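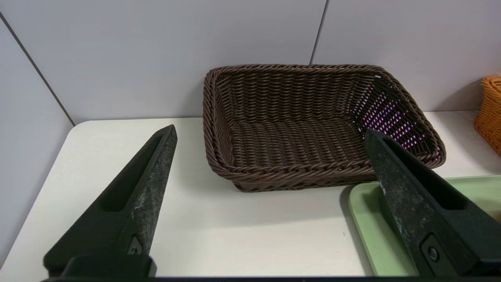
The Milwood Chamber Singers opened their autumn season with a song cycle that most choirs leave on the shelf. "Karunaratne," a work in eight movements by the composer Sewwandi Liyanage, asks its singers to hold long, quiet chords while a solo cello wanders from key to key beneath them. It drew an audience of 762 on its first night.

Liyanage wrote the cycle over two winters and named it for the village where her grandmother taught singing. The words are taken from letters, with few rhymes and many pauses. Conductor Habibur Bhuiyan has kept those pauses at full length.
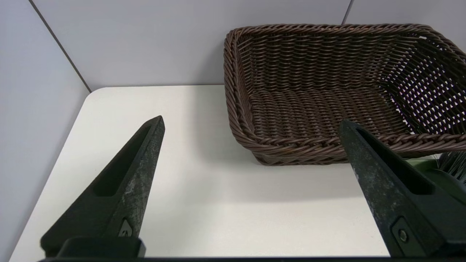
"The silence is written in the score, and it should be counted like any other bar," Bhuiyan said after the final rehearsal. His choir has followed him closely. In the third movement the altos enter one at a time, so softly that the cello – played by Ysaline Pons – seems to be producing the words itself.

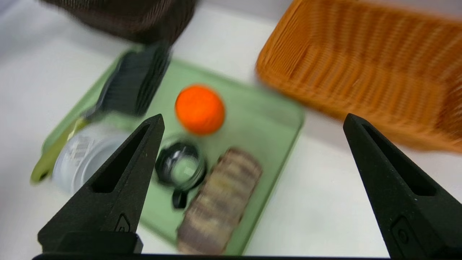
## A recording for August

The Veritside label will release the cycle in August, with Letay Endale as soprano soloist. The sessions took place at Flavberg Hall, where the long echo suits the slower movements and slightly blurs the quick sixth.

Endale sings the closing lullaby without accompaniment. Her tone is plain and steady, and she resists the temptation to slow down at the last verse.

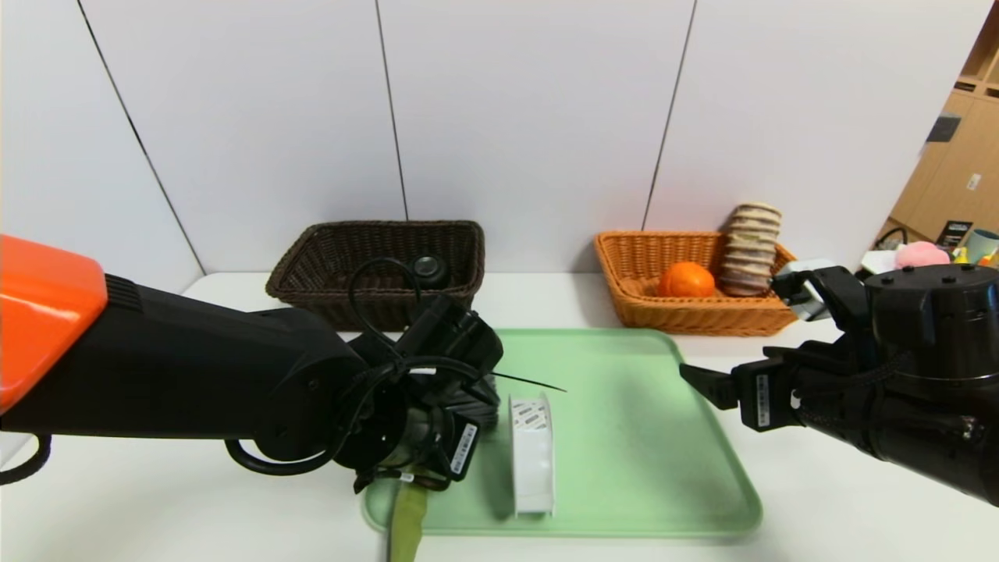

Producer Sunil Seneviratne chose complete takes over edited ones wherever possible. A few page turns can be heard as a result, most clearly before the fifth movement. The first pressing is limited to 992 copies, of which 100 include the full score.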